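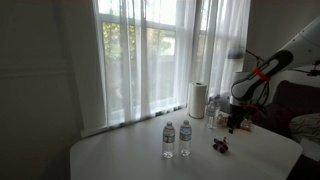 Esico launches Buvura, a range of personalised lunch bags and swimming bags for nursery and primary school children

Family-run gift maker Esico is very pleased to announce the arrival of Buvura, a new collection of lunch bags, drawstring swimming bags and little rucksacks, every one of which can be embroidered with a child's name at no extra charge. The range goes on sale this October through the Esico website and at the Pagano gift shops, and it has been the best part of two years in the making.

Anyone who has stood in a school corridor at home time, turning over one navy blue bag after another in search of the right one, will understand where the idea came from. Fadime Oral, who founded Esico at her dining table with a second-hand embroidery machine and a box of thread, had exactly that experience with her own two children, and says that the Buvura range really began there, long before it had a name.

"My son came home three times in one term with somebody else's lunch bag, and once it still had somebody else's banana in it," said Fadime. "I'd been stitching names on christening blankets and dressing gowns for years by then, so you would think I might have got round to my own children's things, but of course I hadn't! I made him a bag with a big green crocodile and his name right across the front, and then his friends wanted one, and then their mums started ringing me up. It has grown from there, and I'm still a bit amazed by it."

There are 18 designs to choose from in the first collection. Children who love animals will find a fox, a hedgehog, an otter and a rather sleepy-looking bear, while those who prefer things with wheels can have a digger, a fire engine or a steam train. There are also rainbows, rockets, mermaids and a very cheerful octopus, which has already become a firm favourite in the Esico workroom. All the designs are offered across all three bags, so brothers and sisters can have a matching set or go their own way entirely, as brothers and sisters generally like to do.

Names of up to ten letters can be stitched in a choice of three lettering styles and twelve thread colours. Accents and hyphens are no trouble at all, and customers with a longer name to fit in are warmly invited to get in touch before ordering, as the team can usually find a way by making the letters a touch smaller.

The designs were drawn by illustrator Kristine Umali, who joined Esico last year after a long spell in children's greetings cards.

"I draw everything in pencil first, and then comes the tricky bit, where you have to work out what a needle and thread can manage," said Kristine. "Whiskers are surprisingly hard. The otter went through more versions than I care to remember, and Fadime was very patient with me about it. I also wanted the animals to look friendly to a three-year-old without looking babyish to a child of eight, and I hope families will feel we've got that right."

The lunch bags are insulated, with a wipe-clean lining, a side pocket for a drink and a carrying handle made wide enough for small hands in mittens. The swimming bags have a separate zipped section for a damp costume, and the rucksacks come with padded straps and a chest clip that helps to keep them from sliding off narrow shoulders. Each bag also has a plain label inside for a surname and class.

To celebrate the launch, the first 300 orders placed through the website will include a free matching pencil case, stitched with the child's initial. Visitors to the Pagano shops on the opening Saturday will be able to have a bag embroidered while they wait, from ten in the morning until four in the afternoon, and Kristine will be there with her sketchbook to draw animals for any children who would like one to take home.

Nurseries, childminders and schools ordering a full class set can ask for Esico's group price list, which also covers plain book bags and PE bags.

Orders for embroidered bags are normally posted within five working days. Samples and photographs of the full Buvura range are available to the press on request from Fadime Oral at Esico.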